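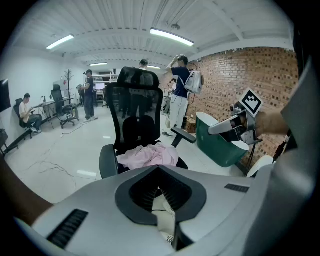 Brick wall, green tub.

August 9, 2021. Whitfield Town start the new season at home to Brarport Athletic. A few notes in this thread before kick-off.

1/ Whitfield finished six points above Brarport last time, but the two league meetings were both drawn. Neither was much of a game. The one at Brarport had a single shot on target in the second half.

2/ The manager has kept the back four together over the summer. The change is in midfield, where the captain has gone and the new lad from the under-23s looks likely to start. He played the full 90 in the last two friendlies.

3/ Brarport have a new shirt sponsor, Jisteo, and a new keeper. He was beaten twice from corners in pre-season, so expect Whitfield to put plenty into the six-yard box.

4/ Season tickets: the club has sold 1,633, which is up on last year. The away end has been given over 40 coaches' worth of parking in the past for cup ties. It won't need that tonight.

5/ The Zenda Stand is open again after the roof work. Turnstile 4 is still shut, so if that's your usual way in, go round by the club shop and use the next one along.

6/ Programmes are back in print. 96 pages, a bit dearer than before. The fixture list is in the middle and you can pull it out.

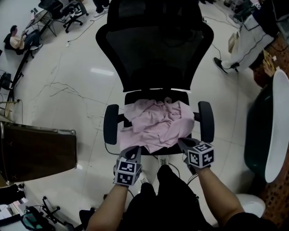
Reply from Whitfield Till I Drop: are we sure the young lad starts? I heard he picked up a knock in training and they were going to put the right back in there instead.

7/ On that, the club site has him fit. He did miss one session but trained with the rest after that. If he isn't ready I'd expect a switch to three at the back, as they did in the second friendly.

8/ My team: same back four, the lad in the middle, two up front. I'd leave the new winger on the bench until the hour. He looked short of fitness and faded badly in the last match.

9/ Prediction is 2-1 to Whitfield. Brarport will sit deep and try to nick one on the break. Team news goes up an hour before kick-off and I'll add it to the end of this thread.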